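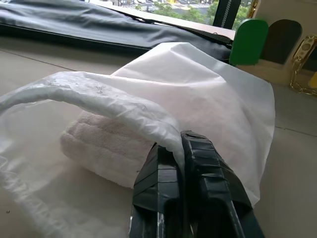
White plastic bag, held by the handle.

I bought the Oller bag dispenser in April, mostly because the cupboard under my sink had reached the point where opening the door meant a soft avalanche of grocery bags on my feet. You know the one. Everybody I know has that cupboard!

So, the basics. It's a long narrow tube that hangs on the inside of a cabinet door. You stuff bags in the top and pull them out of the hole at the bottom. It comes with 2 screws and 2 sticky pads, and you choose which to use. I went with the pads first (I rent, and I'm a coward with a drill) and they held for four days. Then the whole thing came down in the middle of the night and I thought somebody was in the kitchen. I used the screws after that and it hasn't budged.

Getting bags in is easy, almost too easy. You just shove. Getting them out takes a bit of learning. If you ball them up they come out in clumps, three or four at once, and then you're standing there stuffing the extras back in. My friend Ye-rin Yeom told me to squash the air out and feed them in with the handles pointing down, and that made a huge difference. Now I can grab one without looking, usually while holding something drippy over the floor with my other hand.

What I don't like: the hole has a rough lip. I've torn a couple of the really thin produce bags on it, the kind that rip if you breathe on them. Regular store bags are fine. I ran a nail file over the edge and it's better now, but I shouldn't have to do that on something brand new. The lid is also a joke. It pops off every time I close the door with any force, so it lives in a drawer.

I had a Rakholm one before this, the cloth kind with elastic at each end that hangs on a hook. It was prettier and you could throw it in the wash, but the elastic gave up and it started dropping bags all over the pantry like it was laying eggs. I also looked at the Culisus, a countertop box, and I just don't have the counter. If you do, maybe that's the one for you.

Some people in the other reviews say they fold every bag into a little triangle and skip the dispenser completely. I tried it for one evening with the TV on. Very soothing, and I'm never doing it again.

Size matters too, so measure your door. Mine has a pipe right behind it and the tube clears it by a hair. The listing doesn't mention depth anywhere, so get out the tape before you order.

Four stars from me. I'd knock off another half for the lip if the site let me. I've already told my sister to get one, with the screws — she can skip the sticky pads.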